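How a Robot Decides What to Do Next

By Iddrisu Sulemana
Reading level: ages 9 to 12

A robot arm is a set of motors joined by stiff parts. The motors do not know what a bottle is. They only know numbers, such as "turn to this angle." The part that picks the numbers is a computer program called a controller. This page explains how a controller works, using a program named Gekitz, which runs two arms at one table.

The loop

Gekitz repeats the same three steps many times each second.

Sense: read the cameras and the joint angles.
Plan: choose where each arm should be a moment from now.
Act: send new angles to the motors.

Then it starts again. One time through the steps is called a cycle. A short job at the table can take 2192 cycles. If a cycle runs late, the arms keep following the last order they were given, so programmers work hard to keep every cycle short.

Sensing

A camera picture reaches the program as a big grid of numbers. Each number says how bright or how colorful one tiny square is. The program has to find the bottle in that grid. Clear plastic is difficult, as the camera sees whatever is behind it. A cap or a label is easier to find, and the program can work out the rest of the bottle from there.

Each arm also carries a small camera at its wrist. A wrist camera is close to the object, but it moves whenever the arm moves. The program must keep asking: did the bottle move, or did I? It answers by checking the joint angles. 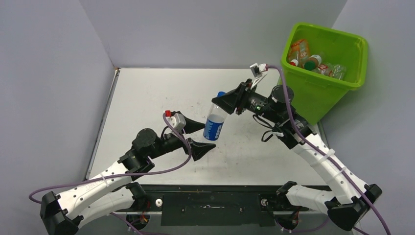 Two arms bring a new problem. Each one takes up space, and they can bump into each other. Gekitz keeps a simple model of both arms made of invisible tubes. Before it sends an order, it checks whether any two tubes would touch. If they would, it throws the plan away and tries another one.

Gripping order matters too. Suppose one gripper holds a bottle and the other is going to take it. The program uses a rule like this:

1. The first gripper stays closed.
2. The second gripper moves in with its fingers open.
3. The second gripper closes.
4. The program checks that both grippers feel something.
5. The first gripper opens.

If step 4 and step 5 trade places, the bottle may fall.

Learning from examples

Some parts of Gekitz were written line by line. Other parts were learned. For the learned parts, a person guided the arms through a job while the computer recorded the pictures and the angles. One recording is called an episode. The training set had 2555 episodes, and 314 more were kept apart for testing. The program never trains on the test episodes. Testing on the same episodes it had studied would be like giving a spelling test with the word list on the desk.

Words to know

Controller: the program that tells the motors what to do.
Cycle: one time through sense, plan and act.
Episode: one recording of a job from start to finish.
Joint angle: how far a joint is turned.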